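Getting Along with a Toaster Oven on a Small Counter

I cooked out of a toaster oven for most of one long kitchen remodel, and when the big oven finally came back I found I didn't much want it. A little oven heats fast and suits supper for one or two people perfectly, but it does ask you to think about the space around it, so I've gathered up the habits that stuck with me.

Give it a mat

I like a big mat under the whole works, oven included. Crumbs land on it, and you can set things down without fussing over the tabletop. Check the label for how much heat yours will stand (my Hutis one came with a little card, which I promptly lost). Put the oven at one end, and before you settle on the spot, open the door all the way. A drop-down door takes up more room than you'd ever guess!

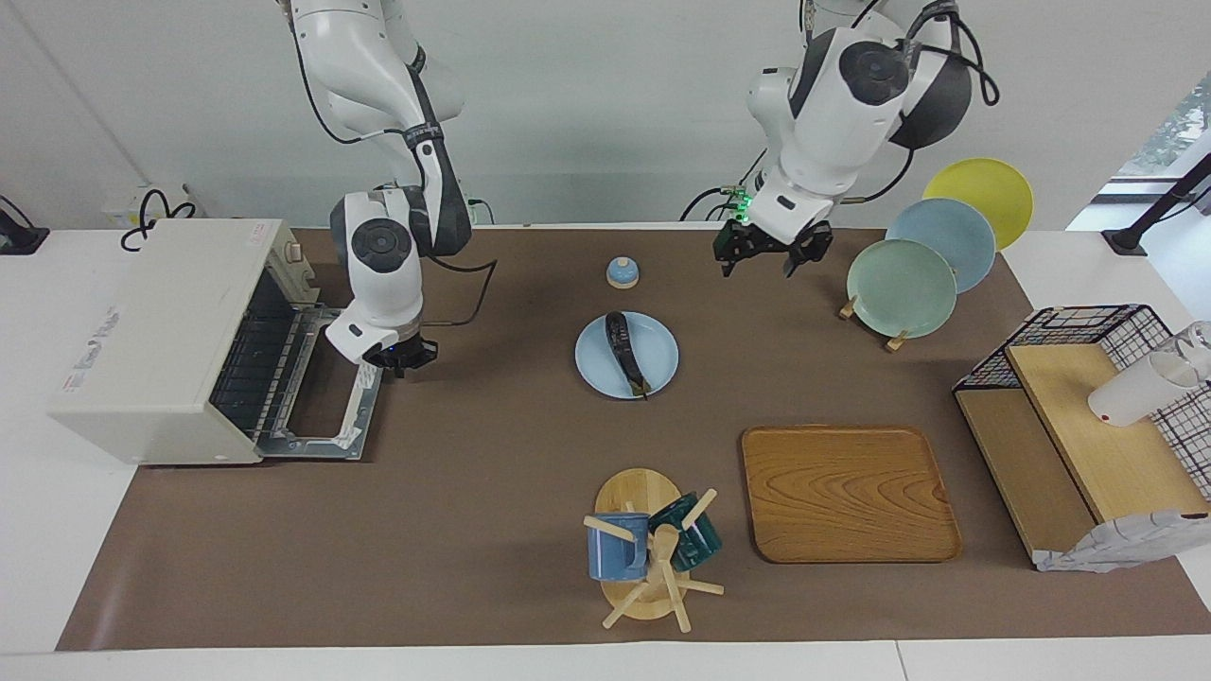 Oven at the end of the mat, door down, with the eggplant on its plate and a tray close by.

Stand your plates up

I stacked mine flat for years, and I always seemed to want the one on the bottom. A small wooden stand with pegs changed all that. Colored plates are a treat here too, yellow and pale blue and mint green, and you learn quickly which one you reach for. Lift a plate by its upper rim, straight up, and its neighbors will stay put.

Before a plate goes in the oven, turn it over and look for an oven-safe mark. If there isn't one, use a metal pan and save the plate for serving. And please don't take a plate straight from the refrigerator to a hot rack. I lost a lovely Beltrán that way one December and I'm still a little sore about it.

Keep the middle clear

It's so tempting to fill every inch! I try to leave the center of the mat open, with maybe one small thing toward the back, so there's always a landing spot for something hot.
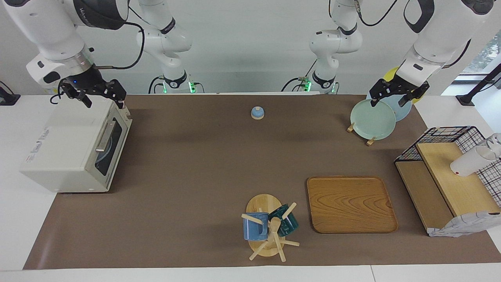
Eggplant, the easy way

Prick a small eggplant all over with a fork (do not skip this, they can burst), rub it with a little oil and lay it in a metal pan. Give it 20 minutes at 400, turn it, and then keep checking until it slumps when you press it with a spoon. Let it sit 10 minutes before you peel it, and have a tray ready for the skins.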